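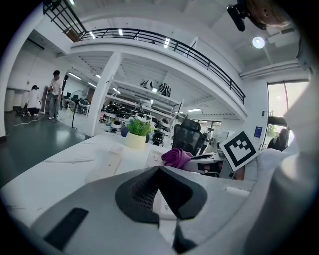 The desk by the window, purple cloth out. Plant stays.

Forum: Office Upkeep > Desks and Equipment
Thread: Cleaning an old beige desk phone

mpai_33
Posted October 29, 2025

We have a few corded desk phones left from the old Koritz system and I got the job of cleaning them up. The plastic is beige to begin with, so it's hard to say how much of the color is dirt. I've been going over them with a dry microfiber cloth. It takes the dust off the flat parts fine but does nothing for the gunk between the keys. What do people use on the keypad?

Hema K.
Isopropyl on a cotton swab. Unplug the line first. Do the keys one row at a time and don't let it pool.

grivell_nhung
I'd skip the alcohol on older phones. We had a batch at the Grivell office where the printing on the keys came off after 2 passes. Damp cloth, one drop of dish soap in a cup of water, wring it out hard.

Hema K.
Never had printing come off and I've done a lot of these. What strength were you using?

grivell_nhung
Whatever was in the supply closet. Could have been the strong stuff, I didn't check the bottle. I still wouldn't risk it.

mpai_33
OK, soap first then, alcohol on a swab if that doesn't shift it. I'll try it on the worst phone. Do you take the handset off or clean around it?

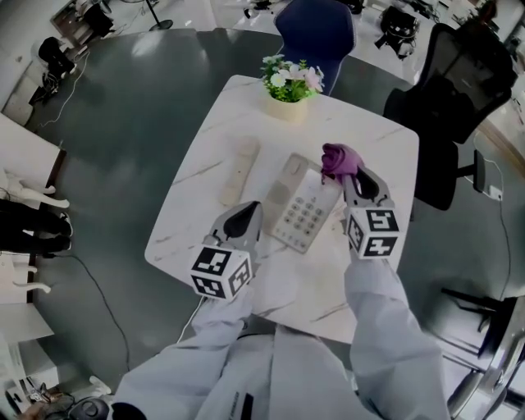 I've been lifting it off and laying it next to the base, then wiping the corners and the top of the base before I get to the cradle. The cord is a separate problem – it grabs every bit of lint in the building.

begone.f
Handset off, always. Most of the grime is on the handset anyway, plus the part of the cradle it sits in. For the cord, stretch a section and run a damp cloth down it. Takes forever.

Helder_B
Why bother? A used one is cheap and we pulled all of ours in April. 240 desks, maybe five people asked where the phone went.

begone.f
Some of us have a front desk, Helder.

Helder_B
Fair. Keep that one and recycle the others.

mpai_33
Not my decision. They want them clean, I clean them.

Hema K.
One more thing, stay away from melamine sponges. They leave a shiny patch on that kind of plastic.

grivell_nhung
Agree with Hema on that one. Also wash the cloth without fabric softener or it just smears.

mpai_33
Didn't know about the softener. Will run them again tonight without it and start on the keypads tomorrow.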